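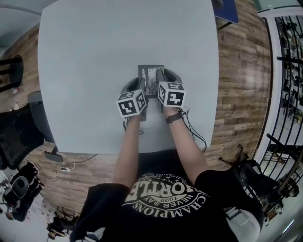

The second life of the printed T-shirt

Home | Features | People | Places | Money | Subscribe

Print this page | E-mail this article

By Danica Ionescu
May 31, 2023

Most of us own more T-shirts than we could name. There are the ones bought on holiday, the ones from a fun run, the ones with a club or a slogan that meant something at the time. Black ones with big pale lettering seem to outlive the rest. CHAMPIONS, says one, with NEVER SAY and 1999 above it, and its wearer gets on with the work at the table without giving it any thought.

What happens to these shirts once we tire of them is a less familiar story. I spent part of the spring in Tostbridge, where a sorting shed on the Pilness road takes in clothes from charity shops across three counties. It is run by Adaeze Lawal, who started out on a market stall and still prices things in her head as she talks.

"Plain shirts are easy," she says. "Somebody always wants a plain shirt. Printed ones you have to look at."

The shed handled 608 sacks in the month before my visit. Each is tipped out, and the shirts are pulled away from the knitwear and the trousers. Then they are graded. The best go back to shops. The next lot are baled for export. Anything torn or badly stained is cut up for wiping cloths, which garages and printers buy by the box.

Prints cause trouble at every stage. A thick rubbery design will not soak up oil, so it has to be cut out before the rest can be used as a rag. A shirt with the name of a firm on it may not be resold at all if the firm has asked for that. And a date can help or harm. Ten years ago a shirt marked with a year from the nineties was old stock. Now it sells, even when the shirt itself was made last summer.

Lawal Ekpo buys from the shed for his shop, Umorgate, which has seven rails and no website. He looks at the neck label first, then the hem, then the print. A single row of stitching at the hem often points to an older shirt, though he says people put too much faith in it. He would sooner judge by the feel of the cloth.

"Customers come in asking for real vintage and go out with something that looks right," he says. "I tell them what it is. Most of them don't mind."

His dearest shirt on the day I called was £106, for a tour shirt with a hole under one arm. His cheapest were in a bin by the door at two for a fiver. He sells far more from the bin.

The other end of the trade is the printing. Sevim Yurt has been making screens at Eren, a small print works behind the bus station, since she left school. Nearly all her orders are for short runs: a darts team, a hen party, a school leavers' year. The smallest order she takes is 25 and the usual one is 100.

Pale ink on black cloth is harder than it looks. The cloth shows through unless a base layer goes down first, and if the base is too heavy the shirt feels like a tabletop. Small words set on a curve are the worst of it, as the ink fills in the letters. Yurt asks customers to make them bigger. They rarely agree.

She also asks, these days, whether they need a date. A leavers' shirt has to have one. A darts team could leave it off and reorder from the same screen in September, which saves them the setting-up charge. It also means fewer leftovers. Boxes of unsold shirts from one-day events are among the things Adaeze Lawal sees most, still folded, in sizes that did not go.

She keeps a few back for the staff. Defne Şimşekoğlu, who works the cutting table, was wearing one from a half marathon in a town she has never been to. It was a good weight of cotton, she said, and it washed well.

We use cookies to remember your settings and to count visits to this site. By reading on you agree to this. Sign up for our monthly newsletter.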